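Gill Auto Body, Poltport
Monthly shop safety checklist, body and paint side

Date: 30 June 2019
Checked by: Iwona Kołodziej
Areas covered: lift bays, welding bay, paint booth, mixing room, parts store, break room
Marks used: OK, FIX (repair before next use), WATCH (look again next month)

1. Lifts

Two-post lift, bay 1. OK. Arm locks engage on all four arms. Cables even.
Two-post lift, bay 2. FIX. Rubber pad on the rear left arm is split down to the metal. Lift tagged out. Pad ordered from Vornudent, part not in stock locally.
Scissor lift, bay 4. WATCH. Slow weep at the lower hose fitting. Wiped and marked with paint pen. It was dry in May.
Inspection stickers. OK on all three.

2. Welding and riveting

MIG welder. OK. Hour meter reads 1,677. It was 1,640 at the last check.
Gas bottles. FIX. One argon mix bottle was standing by the side door with no chain. Moved to the rack and chained. Please do not leave bottles there, even to wait for pickup.
Spot welder cables. OK. Tape from last winter has been removed and the sleeve replaced.
Rivet gun, air line. OK.
Welding screens. WATCH. The one nearest the frame bench has a burn hole at knee height. Still usable if it is turned around.
Fire blanket and extinguisher. OK. Pin and seal in place, gauge in the green.

3. Paint booth and mixing room

Intake filters. FIX. Past due. The booth log shows 247 hours on this set and our own limit is 200. Change before the next full respray.
Exhaust fan. OK. Some belt noise at startup, gone after a minute.
Door seals. OK.
Supplied air hoods. OK. Clear covers replaced on both.
Solvent cabinet. FIX. Door would not latch. A can of Nillia degreaser had been pushed in sideways behind the hinge. Latch works now, but the bottom shelf is overfull. Anything without a readable label goes out with the next waste pickup.
Eye wash. OK. Ran both sides until clear.

4. Break room

Food and drink are to stay in the break room. A coffee cup was found on the mixing bench again. Hands are to be washed before eating, including after sanding with gloves on.

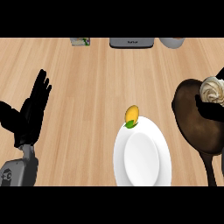 Plate and fruit on the table.

Microwave. OK, needs cleaning.
Refrigerator. OK. No shop products stored inside.
First aid box. WATCH. Low on large bandages and burn gel. Tweezers missing.
Exit door. OK. Opens fully, light above it works.

5. Floors, aisles and parts store

Main aisle. OK. Bumper covers that blocked the yellow line in May have been moved to the loft.
Floor drains. OK.
Parts racks. WATCH. Heavy items are creeping back up to the top shelf. Doors and hoods go on the bottom level, on edge, with foam between.
Extension cords. FIX. Orange cord at the frame bench has a cracked plug. Cut off and thrown away. Use the ceiling reel.

To be done, in this order

Bay 2 pad, then booth filters, then restock first aid. Bay 2 stays tagged until I have signed the lift card. If the scissor lift fitting starts to drip, shut it down and tell me the same day.

Signed: I. Kołodziej
Copy posted by the time clock.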